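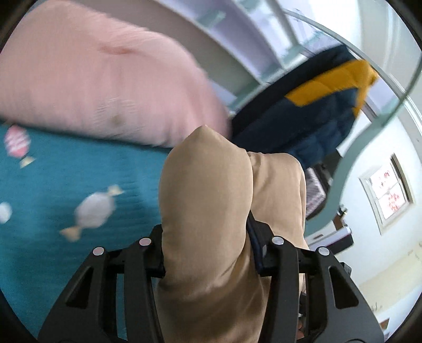 Beige on candy print. Folding day.

Welcome back to the small rooms gallery! I started this page in July, when I got the idea to go around looking at the places where kids' beds and kids' clothes have to share the same few square feet. It has gone a bit wild since then - the last batch had 3,551 views, and I'm used to my mom and two cousins. So thank you, whoever you all are. Today's room is in Kestville, on the top floor of a narrow house with a staircase I would not want to carry a mattress up.

I'll admit I came for the bed, but the bedding won me over. Teal with wrapped candies all over it, pink and white, the kind of print I would have begged for when I was 6 (and probably still would, if I'm being fair to myself). And a pale pink pillow to go with it! The beige thing was part of the clothes sorting. It's one of those soft, puffy items that never stays the shape you fold it into, so you fold it, turn around, and it has quietly grown again. My trick is to fold it loosely, put it on top of the pile and leave it alone.

We did the clothes right there on the mattress. I know some of you sort on the floor, and a few of you wrote in to say so at length, but a bed is a much kinder height for my back and it forces you to finish before bedtime. Jackets get hung up first, then the bulky stuff, then whatever is left. Socks last, always, while complaining.
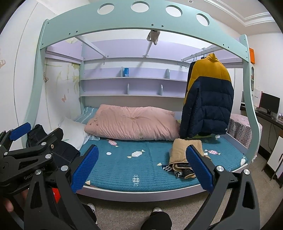
Is it worth having a clothes rail under a loft bed?
I think so, as long as you keep it to a few things that get worn every week. Long coats drag on the bedding and a packed rail makes the lower bunk feel like a closet.

Mint green outside and lavender underneath, and I love it more than I expected to. The curved top rail with the round holes keeps it from looking heavy, and the lavender shelves at the back are just deep enough for small treasures. There's a butterfly painted on the wall too, and a little crown if you look far over to the left. The jacket in mustard and navy has the rail pretty much to itself, and the folded pink comforter gets the head of the bed.

Next up is a room in Kindgate with a sliding door that doesn't slide. I'm hoping to have it on the page by 22nd August. If you have a bunk, a loft or a cabinet bed you're proud of, send it over - messy ones very welcome.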